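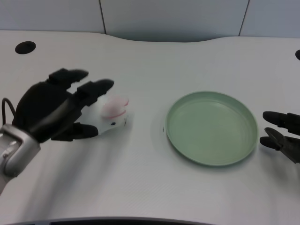
The night bus to Akach leaves Skirton on a Thursday and gets in before the bakeries open. Six hours, if the pass is clear. You can fly it in less time than it takes to eat a sandwich. People still take the bus.

I took it twice this fall. Once going, once coming back, once with a decent pillow and once without. Bring the pillow.

Boarding is behind the old grain hall, no sign, just a lamp and a line of people with too many bags. Students, mostly. A couple with a potted lemon tree. A man asleep standing up. The driver takes paper tickets and phone tickets and, I'm fairly sure, took a jar of plums from one woman and called it even.

Then dark. Fields for an hour, then the climb. The road tops out at 3,542 feet and there's a sign up there with the number on it that everybody wakes up for. Phones out, blurry picture, back to sleep. I have that picture too. It is a very bad picture.

Halfway is Nuchit. Nearly 3,000 people live there and the bus stop café seems to feed all of them. It's open at 2 a.m. for us and for the milk trucks. Barley soup, rye rolls, coffee that's been thinking about it for a while. Twenty minutes and the driver means it. He flashed the lights and a whole table got up with thier mouths full. 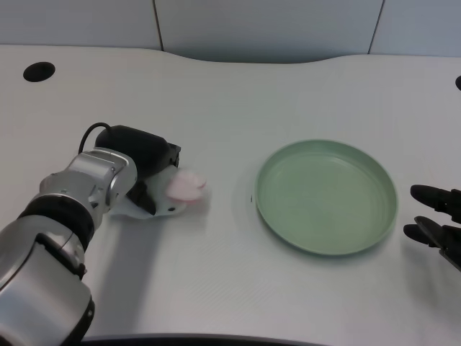
Do you need to book ahead?

On weekdays you can usually walk up and buy a seat from the driver, but the runs before a holiday fill early and should be booked through Wekix, the company that handles the tickets.

Best seat: left side, row five. Over the wheel, so a bit of a hum, but the heater works there and you get the valley when the sky starts to go gray. Worst seat is the very back. Warm, loud, and the door to the toilet has opinions.

What do you do all night? Not much. I'd packed a novel and read one chapter of it. The reading lights are weak and yellow and after Nuchit they go off anyway, unless you ask. Someone behind me was whispering vocabulary words to herself for an exam. Biology I think. I learned the parts of a fern and then forgot them.

There was talk a while back of dropping the route. Empty winters, fuel, the usual. It got cut down to one night a week and then they put the others back, partly because the nurses at the Akach hospital kicked up such a fuss. Good for them. Half the bus on my return trip was in scrubs.

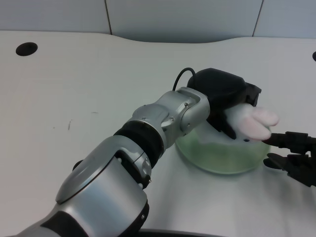 Green glass bowl on a pale tabletop.

Coming into Akach you smell the river first. The bus lets you off at the bridge and everyone sort of stands there, creased, working out which leg is asleep. The first bakery shutter goes up at at five. Get the cheese one. Eat it on the wall.

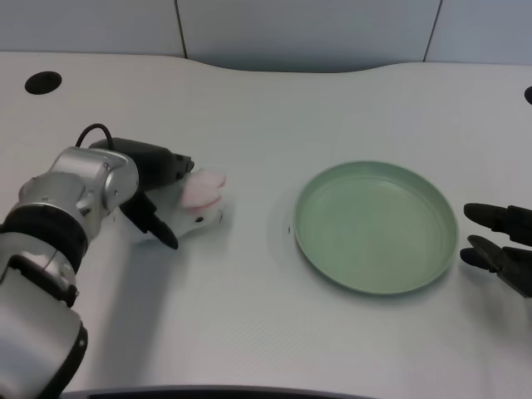
SLOW TRAVEL | BEFORE YOU GO

Sit-down luggage limits are loose but skis go underneath. Wool socks. Coins for the café, the card reader in Nuchit was down both times. The westbound return leaves from the other side of the bridge, which I found out by waiting on the wrong one.

No wifi past the quarry. Tell whoever's picking you up before then.

COMMENTS

guest: Row five!! Delete this please, that is my seat.

plumjar: Soup used to be better when they did the dumplings. Still stop though.

guest: Does it take bikes? Site doesn't say.

nightshift_akach: Bikes go underneath if there's room, ask the driver, get there early.

MORE LIKE THIS

The slow ferry, in bad weather
Station cafés worth missing a train for
How to sleep sitting up
Skirton on foot, with hills

Last updated: October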